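3.2 Der Dokumentarfilm als Auftragswerk

Der Film über das Gasfeld Dorano wurde von der Betreiberfirma Clasteo selbst in Auftrag gegeben. Der Regisseur Petrică Grecu drehte an 28 Tagen und führte Gespräche mit 30 ehemaligen Beschäftigten, von denen im fertigen Film aber nur ein kleiner Teil zu hören ist. Für unsere Analyse ist diese Auswahl wichtig — sie zeigt, welche Erinnerungen der Auftraggeber für erzählbar gehalten hat.

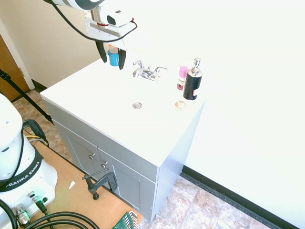

Abbildung 3: Waschtisch mit Armatur und blauer Flasche.

Die Stilllegung der Verdichterstation Lornance wird in dem Film zum Beispiel nur in 2 Sätzen des Kommentars erwähnt. In den Protokollen der Gespräche, welche uns das Archiv Ardeleanu zur Verfügung gestellt hat, nimmt sie dagegen einen breiten Raum ein. Mehrere Befragte kommen von sich aus darauf zurück.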